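Care of cricket bats and pads

A new willow bat needs two thin coats of raw linseed oil before knocking in. Apply with a soft rag to the face, edges and toe. Keep oil off the splice and the handle. Leave the bat lying flat, face up, overnight between coats and wipe off any excess.

Knock in with a bat mallet in sessions of 30 minutes. Start lightly and increase the force. Strike the edges at an angle, never square on. 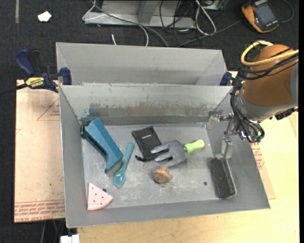 Pads are cleaned with a damp cloth and mild soap. Do not machine wash. Dry them away from radiators with the straps undone. Batting gloves should be opened out after each innings and kept out of the bag until dry.

For winter storage, from October onwards, keep bats somewhere cool with humidity below 65 per cent. A car boot is not suitable. Check the grip for splits before the first net.

Chrysanthi Karagiannis
Updated 1/30/18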